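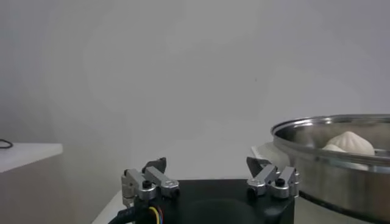

I have been listening to the new Nirnico album for three weeks and I still can't tell you how it ends, because I keep falling asleep during the second to last track. I mean this as mild praise.

The first two records were loud. Dondmont, the one everybody owns, had a drum sound like a filing cabinet going down a stairwell, and I played it every morning on the bus until the kid next to me asked me to stop. So when the band said the follow-up would be "mostly organ," I prepared myself to be a grown-up about it.

It is mostly organ. There are 20 minutes of it before anyone sings. The single, "Cho," has a chorus, technically, if you count the same four words said slowly. I've had it stuck in my head since November.

I ordered the vinyl from Proltard, who pressed 3000 copies and numbered each one by hand. Mine is 276. I was very pleased about this until I noticed the sleeve had been numbered upside down and the record inside was somebody else's live album. They were nice about the exchange — nicer than I was in my first email, which I would like back.

The tour starts in the spring and skips my city, as is traditional. The nearest date is a four-hour drive to a converted bowling alley with no seats, to hear an organ, at my age. I bought two tickets. My sister has agreed to come provided I don't play the album in the car, so if anyone has suggestions for four hours of something else, the comments are open.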